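Feb 4, 2026
Edit room notebook, Stitov video ("Tukivness")

Picked up from the rough cut. The label wants the second verse shorter and more of the dancer in the gold jacket, who has had a lot of comments since the teaser went out. We have 90 seconds of usable takes of her, most of it from the rooftop day in July. The close-ups are soft but fine at phone size.

Song is at 128 bpm, so I set the markers from the tempo and then nudged them by ear. The last chorus drifts late against the grid. Tineke Baert says the band recorded that part without a click and the mix we got was never lined up. I left the grid alone and moved the cuts to the snare.

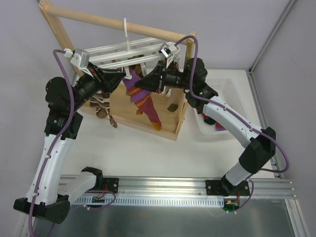
Verse two now starts on the stairwell shot. Lost the taxi. The singer looks away on "call me back" in takes 2 and 4, so it has to be take 5, even with the sign flickering behind her. Tried holding on her through the line and it plays better than cutting to the drummer.

Color: skin too green in the club section at Grostura. Pulled the midtones toward magenta and dropped saturation on the blues only. Compare against the album cover before sending. The cover is warmer than I remembered.
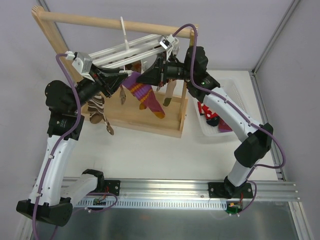
Ilie sent the title card again, third version. Letters are still too thin over the crowd shot. Asked for a heavier weight and a plain white option. Credits need the choreographer's name added, spelling to come from management.

Export for the label: burned-in timecode, no slate, file under 500 MB. First try was over, lowered the bitrate and it went through. Sound was two frames late in the review player but not in the file itself. Check on another machine.

Open:
- clearance for the poster in the diner window
- clean version, mute the word in the bridge
- 15-second cutdown, square and vertical
- ask Tineke for the final mix, not the one from the teaser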